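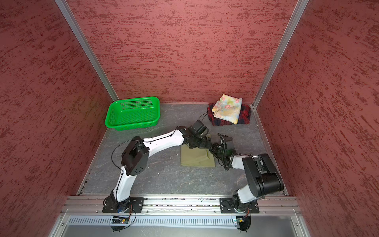

Issue #1762

Folding station: arms get the easy cloths done, then stall on the floral one
Opened by: Valter Lindholm
Project: Tisdale
Status: open

Hi all! I said I'd write this one up properly instead of grumbling in the hallway, so here goes, and sorry in advance for the length.

Short version – the two-arm cell folds a plain cloth nicely most of the time and goes to pieces on anything thin with a print on it. The olive-green one is the good case. Both grippers come in close together over it, one a little farther back than the other, and when the timing is right I could watch it all day. I ran it 30 times yesterday and only had to step in on 2 of those. I was so pleased I went and told Gearóid we were nearly ready to show people laundry. Then I switched to the floral piece.

What I expected: pick up the near edge, fold it over, pat it down, move on to the basket.

What I got: the fingers close on two layers when they should take one. The arm lifts, the whole thing slides, and the software reports a clean grasp and carries on folding air. No error. Log says "fold complete" and the cloth is a sausage. Out of 30 tries I'd call 10 of them folded, and that's me being generous (my mother would send back at least half of those).

Things I already tried, so please don't suggest them again unless you have a new twist:

Slowed the approach by half. Prettier to watch, same result.

Wiped the finger pads. Helped for a few runs, then back to normal. Could be luck.

Raised the grip current limit to 2000. Made it worse! It grabs more fabric, and harder.

Swapped the order so floral goes first and olive second. No change.

Restarted everything, twice, including the Yoo controller, which took its sweet time coming back.

Comment from Yao-tsung Sin
Can you grab a view from the wrist when the fingers are down at the cloth? The overhead one is no use to me for this, the arms block the bit I care about. Also which build are you on?

Comment from Valter Lindholm
Build is the one dated 2019-07-06, same as the other station. Wrist view attached.

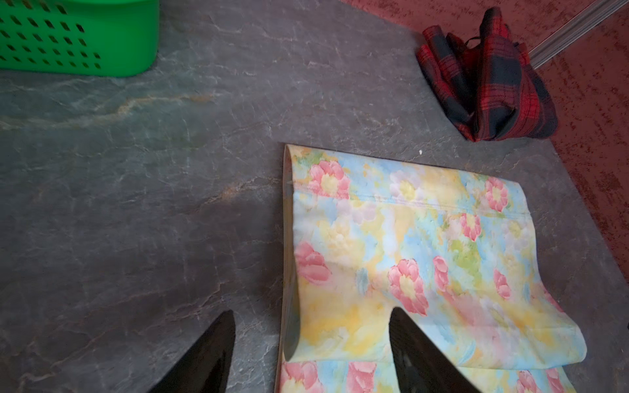

Page 2 of 3

Look at where the right finger is. It's down on the fabric itself, and the left one is over bare floor with the folded edge in between, so on paper that's a fine place to be. But that edge is a raised fold, and there's more of the same print underneath it. I can tell the layers apart by eye, sort of, if I squint. With pink flowers on top of pink flowers I don't blame the edge finder for getting muddled. The seam near the top doesn't help either, my guess is it sometimes gets picked as the border.

I haven't even started on the plaid one. Red and black checks, all bunched up, lines going every which way. That's a separate ticket and I'd like somebody else to open it, please.

Comment from Yao-tsung Sin
OK, that's useful. I think you have two problems. The edge pick is one. The other is that "grasp OK" only checks that the fingers closed on something, so two layers pass. I can add a thickness check off the finger gap pretty quickly. The edge pick will take longer. Can you send me the logs for the bad runs? All of them, even the boring ones.

Comment from Valter Lindholm
Sent! They're in the Brundinine folder. And yes please to the thickness check – I'd much rather it stopped and sulked than told me it had finished.

While I'm here, Valentin asked me at lunch if this thing could do his family's washing by October. I told him if his family wears only flat olive-green squares, sure. For real clothes I don't think we're close. I can fold that floral thing in a few seconds while talking on the phone, and the cell needs me standing next to it. I still like our chances with towels, though, and for the shop rags Édgar wants done at Tikico it might be good enough already. Those are all one color and nobody cares if the corners line up.

Update: thickness check is in on my branch. First ten runs on floral, it caught the double layer on 6 and stopped. Two got folded. The last two it let through and made sausages. Leaving this open, and I'm changing the title so it says edge pick.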